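Speaker notes — dry-erase surfaces and cleaning intervals

Slide 1. Title. Skip the bio, the chair will have read it.

Slide 2. Scope. Ghosting is pigment left on a writing surface after the solvent has gone. The talk covers ghosting on coated boards only. Glass is out. Say so early or it will come up in questions.

Slide 3. Survey. 201 boards across the Nastatholm offices, inspected in November. Each one got the same test patch, four strokes of black marker, left overnight and wiped once with a dry cloth. Residue scored 0 to 4. Read the scale aloud, the labels are too small from the back row.

Slide 4. Results by coating. Melamine scores climb with age. Painted steel stays low until the coating is scratched, then climbs faster. Do not claim a cause. We have surface readings and no cross sections.

Slide 5. Glare. Short slide, one minute. A glossy coating wipes better and reads worse under ceiling lights. Matte is the reverse. Bright patches on the surface hide faint residue, so every board was scored twice from different angles and the higher score kept. 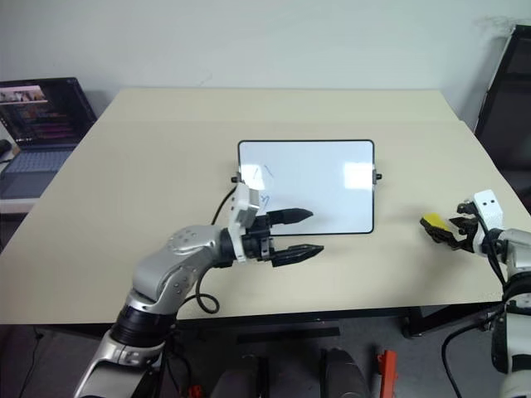 Sizwe Jacobs asked at the dry run whether keeping the higher score just pushes every number up, and whether a mean would be fairer to the matte boards. Answer if it is raised again: yes, it pushes up, for all coatings. The means are in the backup slides and the order of coatings does not change.

Slide 6. Cleaners. Colleck spray against plain water with a few drops of dish soap. Differences are small on boards under two years old. On older melamine the spray wins — point at the right-hand bars. Pause here.

Slide 7. Intervals. Weekly wet wipe for shared rooms, monthly elsewhere. Dagmar Urban has the wall chart if anyone wants a copy.

Slide 8. Limits. One marker brand, one climate, no boards in direct sun. Almost 601 readings after the duplicates came out, exact count in the handout.

Backup: means by coating, cloth types, Kováčik price list.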